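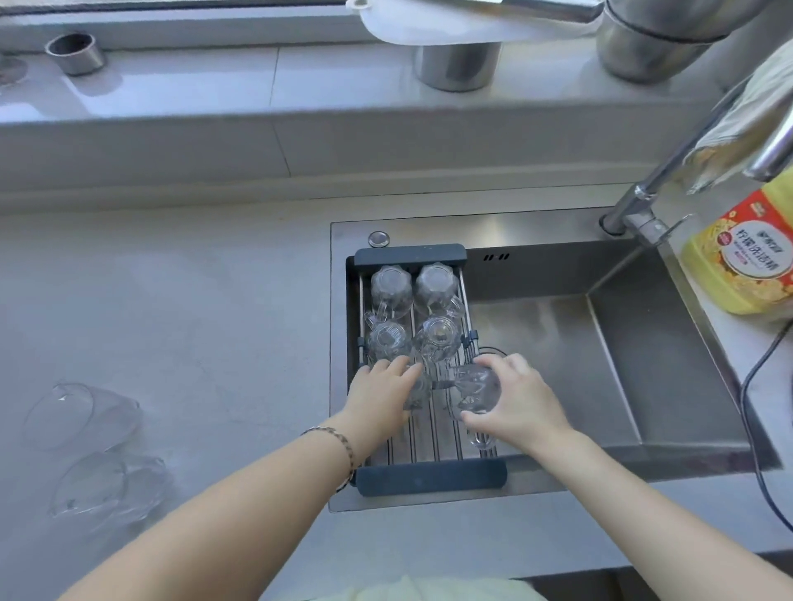
Glass cups going onto an over-the-sink rack.

## Getting cloudy film off drinking glasses

Cloudy glasses usually have one of two problems: mineral scale from hard water, or etching. Scale comes off. Etching is damage to the glass itself and stays for good. Test one glass before you treat the whole shelf.

### Test first

Put a few drops of white vinegar on the cloudy part, wait a minute, then rub with your thumb and rinse. If the spot is clearer than the rest, you have scale. If it looks the same, try once more with a longer wait before giving up on it.

### What you need

- White vinegar
- A plastic tub deep enough to cover the glasses
- Baking soda
- A soft sponge and a lint-free towel

### Steps

1. Wash the glasses with dish soap to get any grease off. Vinegar doesn't do much through grease.
2. Fill the tub with equal parts vinegar and warm water.
3. Lay the glasses in on their sides and soak for 30 minutes.
4. Rub inside and out with the sponge. For a ring that won't move, use a paste of baking soda and water – rinse the vinegar off first.
5. Rinse under warm water and drain upside down.
6. Dry with the towel while they are still damp.

Don't soak anything with a gold rim or painted design. Wipe those by hand with a damp cloth and mild soap.

### Keeping it away

Our tap water tested at 278 ppm hardness, and film comes back in 14 days if the glasses air-dry completely. Towel drying stretches that a lot. In the dishwasher, use rinse aid and check the salt if your machine has a softener.

Ihor Antoniuk wrote in to say citric acid works too: one tablespoon per quart of warm water, same soak time. It smells better than vinegar.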